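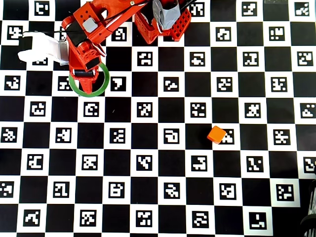
Keeping a Wooden Cutting Board Happy

My old maple board has been through 31 Thanksgivings between my mother's kitchen and mine, and it still doesn't wobble! Wash it by hand with hot water and a drop of soap, then stand it on its edge to dry overnight. For onion smell, rub in coarse salt with half a lemon, leave it for a few minutes and rinse. Once a month I warm a little mineral oil - the plain kind from the drugstore - and wipe on two thin coats with an old T-shirt. Go easy on olive oil, which turns sticky and smells stale by December. Small scratches come out with fine sandpaper, always along the grain.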